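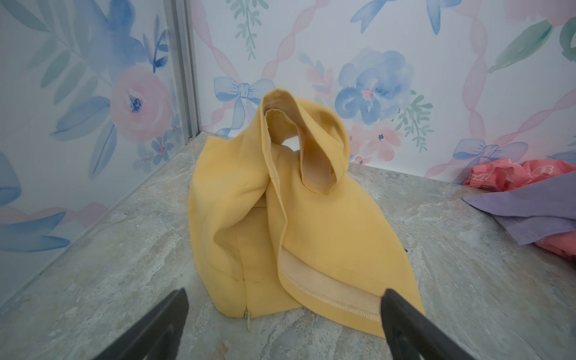
Best way to fold a lined skirt with a side zip?

Posted in Laundry and Clothes Care by hemline42

I have a yellow skirt with a beige lining and a concealed zip down one side. Whenever I fold it the lining creeps out past the hem and the outer fabric gets little creases next to the zip. It is a smooth, plain fabric and shows everything. I have no hanging space until October, so it has to go in a drawer that is 48 cm wide. I have tried rolling it and that was worse. How do other people do it?

4 replies hidden, 3 shown

Plunent
Do the zip up first, all the way. Then turn the skirt inside out and pull the lining straight from the waist down, smoothing it with your hand until the side seams of both layers sit together. Turn it back the right way and lay it flat with the zip along one edge, not in the middle. Fold it once lengthways, with the zip on the outside of the fold, then in half from hem to waist. Two folds is enough for a drawer that size. I put a rolled hand towel inside the second fold – it stops a hard line forming across the front.
If the lining still hangs below the hem after that, it may be too long or the outer layer may have shrunk a bit. Mine had, and I took the lining up by 5 mm.

Clultik
just hang it on the back of a door

Aravena
Agree with the first reply about the zip. I would add that the creases near the seam are often there from the wash. Press them out before folding, on the wrong side, with a cool iron and a cloth between. Check the care label first, as the lining might need a lower setting than the outside. Let it cool flat before you fold it or the creases come straight back. And don't put anything heavy on top, jeans especially.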